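How to Fold a T-Shirt So It Stands Up in the Drawer

Posted by Lourenço Calado, 27/09/2025

I love a good T-shirt fold. I really do! My drawers used to be stacks, which meant I wore the top three shirts until they gave up and forgot the rest existed. Then I started filing them upright, like records in a crate, and found a shirt I'd been missing since November. It was at the bottom the whole time.

This is the long-fold method. It works on short sleeves and long sleeves, it takes very little space, and once your hands know it you can get through a whole load while the coffee brews.

What you need

A flat surface bigger than the shirt. A table is great, a bed is a bit too soft (the shirt sinks and the edges wander). Clean, fully dry shirts. Somewhere to put the unfolded pile so it stays off your folding space. I keep mine to the left and work on the right, but swap that if you're left-handed.

Step 1. Pull one shirt from the pile

Just one! Don't sort by color first. Give it a good snap by the shoulders to shake out the worst of the wrinkles.

Step 2. Lay it down sideways

Front side up, with the collar pointing toward the pile and the hem pointing away. Most guides have you put the collar at the top, but sideways is so much easier on your arms, because the long edges are right in front of you. Smooth from the collar out to the hem with flat palms. If the neck label is poking out, tuck it in or leave it, whatever you like.

Step 3. Fold the far side in

Take the far edge, at the shoulder and at the hem, and bring it toward you by a third of the width. The fold should run in a straight line beside the collar. If there's a print on the chest, part of it will get covered. That's fine! On long sleeves, lay the sleeve back along the folded strip so it points at the hem.

Step 4. Fold the near side over

Same thing from your side, and now you have one long strip. Run your hand down it once. Don't press hard, you only want the air out.

Step 5. Bring the hem up

Fold the hem end toward the collar and stop 2 inches short. That little gap soaks up the thickness, so the next folds come out even.

Step 6. Fold in thirds and stand it up

From the folded end, fold once, then again, and set it on its edge. If it stays standing, you've got it. If it flops, the strip was too wide, so open it back to step 3 and try a slightly deeper side fold.

Green shirts at a few different moments, with the rest of the pile waiting: 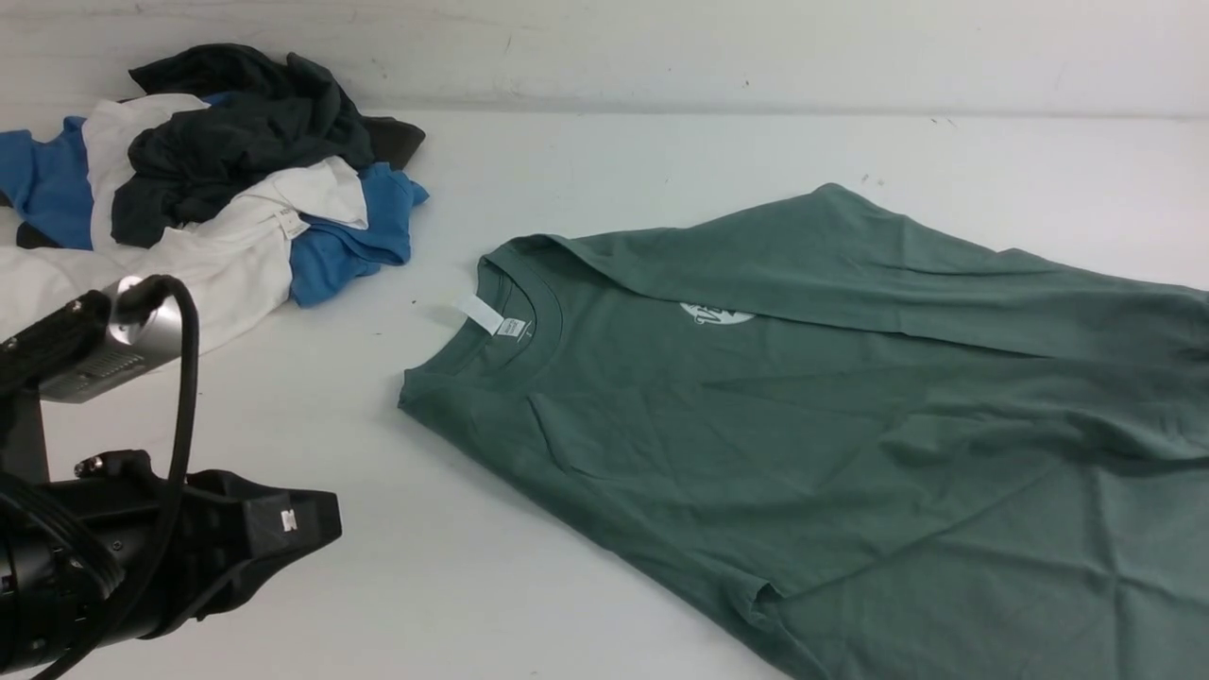
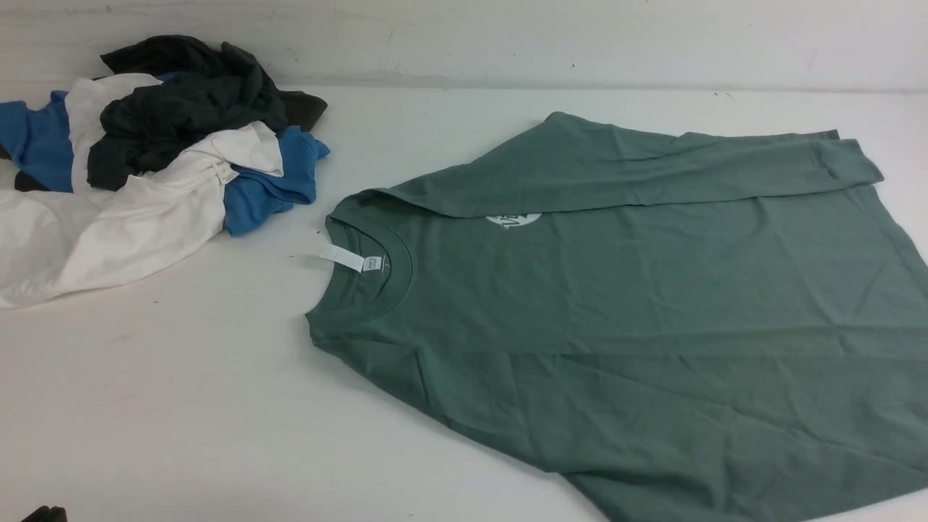
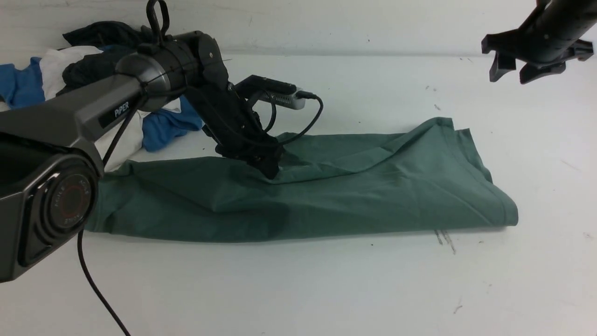 A few extras I've picked up along the way. Thin cotton slides around, so it likes a narrower strip and one more fold at the end. Heavy cotton is happier with one less. Hoodies don't belong in this system at all, hang them up. And if a crease runs diagonally across the body, lift the hem and lay it down again. Smoothing harder just moves the crease somewhere else.

I fit 40 shirts in one wide drawer this way, with the prints facing up so I can see what's what. My next page will be on socks, and I have opinions about socks.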